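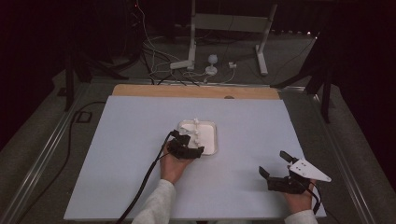
December

Woke up before six and couldn't get back to sleep, so I made coffee and finished the chapter on the Varncombe mill strike. It's slow going. The author gives you every wage table he ever found and hardly a word on what people ate. Still, I learned that the mill had 400 looms at its peak, and that the owner's son went off to paint in Menau and never came back to the business.

Cold all morning. The upstairs radiator is still knocking. I bled it again and got a cup of brown water out of it, and it was quiet until lunch and then started up. I'll call Stamatopoulos next week if it keeps on. Last time they charged me 60 just to come out.

Walked to the library to return the Plornmont book. Overdue, but the woman at the desk let it go. Aurelio Magaña was in the reading room with his maps spread over two tables. He's trying to trace the old footpath from the quarry to the river, and he has the 1,000 or so yards nearest the water worked out. The rest runs under the bypass. He wants me to walk it with him when the ground is harder. I said yes. I need boots first – the left one has split along the side and I've glued it twice.

Lunch was the rest of the bean soup with toast. Wrote to Mom's cousin, two pages, mostly about the roof.

In the afternoon I added up what the year has cost so far on the house. It came to 3,156, with the gutters as the biggest part. More than I wanted, less than I was afraid of. Put the receipts back in the blue folder and moved the folder to the hall closet.

Čestmír Procházka phoned around four. His knee operation has been put off again, until spring this time, and he's fed up. We talked for a good while, mainly about chess. He thinks I gave up too early in our last game by mail, and I set it up afterward and he's right. The rook could have gone to the back rank.

Dark before five. Eggs for supper. Snow forecast overnight, so I brought the shovel in from the shed and put it by the back door.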